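3.2 Refurbishment and the second life of office workstations

Most of the literature on discarded office computers starts at the recycling plant. Our interest is in the step before it, when a firm decides that a machine has reached the end of its time at a desk. We followed this decision at two employers, Wimley and Denimico, and at Latadix, the refurbisher that takes in equipment from both. The sample consists of 328 desktop workstations retired between March and October.

Age alone explained little. Wimley retires its desktops on a fixed schedule tied to the lease, and Denimico keeps them until a user complains or a software upgrade forces a change. Even so, the median age at retirement differed by less than a year between the two. The larger difference was in what happened next. At Wimley a retired desktop went straight to a pallet and left the building within weeks. At Denimico it often sat in a storeroom, and resale value dropped while it waited.
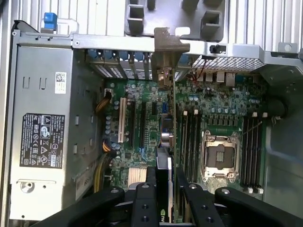
Why do firms hold on to desktops they no longer use? The most common reason given in our interviews was uncertainty over stored data, followed by the hope that a machine might be needed as a spare.

Neither reason held up well against the records. Drives had already been wiped or removed from most of the stored machines, and very few of the spares were ever called back to a desk. Storage seems to continue mainly where no one has been given the job of ending it. Similar findings have been reported for cell phones kept in household drawers, although the storage periods there are longer.

Of the 328 workstations, 221 were resold whole after cleaning and testing. The others were broken down for parts or sent on as scrap. Buyers of whole machines were mostly small offices and private schools, and they asked first about memory and the age of the drive. Graphics cards mattered to a narrower group of buyers – design students, drafting offices and a few repair shops – who preferred to buy the card by itself. Figure 4 shows a card of this kind.

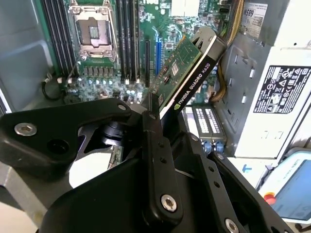
Figure 4. NVIDIA Quadro K620 graphics card at an open workstation chassis.

3.3 Prices and the timing of sale

We compared asking prices with final prices for 248 sales, counting both whole machines and separate parts. Final prices were closest to asking prices in late summer, when schools were buying, and furthest from them in the spring. Machines sold with a power cord and a keyboard moved faster than those sold bare, but the price gain did not cover the cost of the added items.

Parts behaved differently. Memory and drives sold at steady prices all through the period. Power supplies rarely found a buyer unless the model matched a case the buyer already owned, and many were left over at the end of the study.

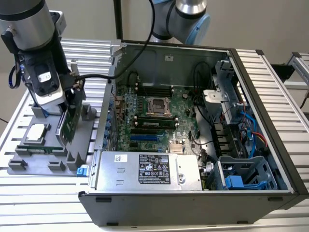 The leftover stock raises a question about how the value of a retired machine should be counted. Latadix books each part at its expected price on the day of intake, so a part that never sells still appears as value recovered. We used sale price only. Under this rule the recovered value per machine falls, and the gap between Wimley and Denimico becomes wider, as the longer storage at Denimico pushed more of its parts past the point where buyers wanted them.

A third employer, Mahlangu, supplied records for 56 desktops but did not allow interviews. These machines are left out of the figures given so far and are treated separately in Section 4.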